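# Folding and sorting: common questions

Last updated June 6, 2022

These are the questions we get most often at the Londstead laundry room about folding, stacking and putting away. If yours isn't covered, leave a note at the desk.

## Do I have to fold my own wash?

Yes, unless you've paid for a service wash. Self-service customers can use any of the folding tables for as long as their load takes. Please don't leave a finished pile on the table while you go shopping.

## How do I fold a T-shirt so it stacks properly?

1. Lay it flat, front side down, with the neck away from you.
2. Smooth it from the middle out to the sides.
3. Fold one side in to the centre line and turn the sleeve back on itself.
4. Do the same with the other side.
5. Bring the hem up to the neck, then fold in half again if your shelf is shallow.

Most lumpy stacks come from skipping step 2. Pick the shirt up at both shoulders and lay it down again if it has twisted, then straighten the hem.
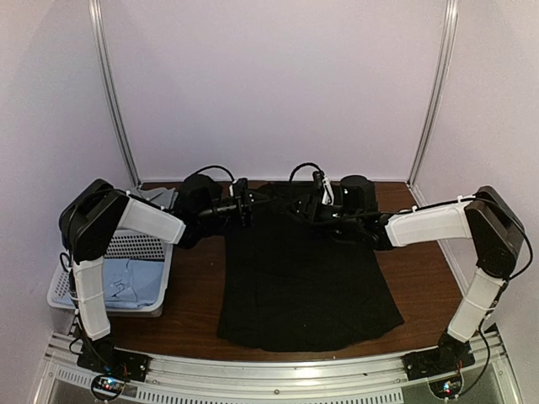
Marisol Palacios wrote in to say she folds hers in thirds lengthwise and stands them on edge in the drawer, and that she gets nearly twice as many in. It works well for thin cotton. Heavier shirts tend to slump unless the drawer is full.

## Should dark shirts be folded inside out?

It's up to you. We suggest washing and drying black and navy shirts inside out, as this slows the fading. Turn them the right way before folding if you'd like them ready to wear. Lint also shows more on dark colours, so wipe the table first and keep pale towels in a separate pile.

## Can I fold things while they're still slightly damp?

No. A shirt that feels cool at the seams isn't dry yet. Check the collar, the underarms and the hem – those are the last places to dry. Hang it over a chair back for an hour and try again. Anything put away damp will smell musty by the end of the week, and the pieces stacked above and below it will pick up the smell too.

## What kind of basket is best?

One with holes in the sides. Plastic or cane are both fine. Air gets through, and you can see at a glance whether there's a sock left in the bottom. Use one basket for clean washing and another for dirty. If you've only got one, wipe it out with a damp cloth and let it dry before the clean load goes in.

## In what order should I fold a mixed load?

Start with whatever creases fastest. For most people that means shirts and blouses, then trousers, then T-shirts. Towels, socks and underwear can wait in the basket. Put heavy items at the bottom when you repack, with the shirts on top.

## How do I get rid of a crease down the middle?

Hang the shirt in the bathroom while you shower, or give it a light mist of water and smooth it by hand. For a crease that keeps coming back, change where you fold. Tainá Honorato at the desk can show you a fold that keeps the line off the front of the shirt.

## Do you sell folding boards?

We keep the Truvimlow board in one size, which suits adult T-shirts and light jumpers. It's too wide for children's clothes. For those, cut a piece of stiff cardboard to the width you want and fold around it, sliding it out at the end.

## Is there a limit on service wash folding?

Each order can have up to 50 items. Larger orders are split into 2 bags and may be ready at different times. Socks are paired if we can find the match – odd ones come back in a small paper bag on top.

## Will the prices change?

The service wash price stays the same until the end of July. New prices will be posted beside the change machine.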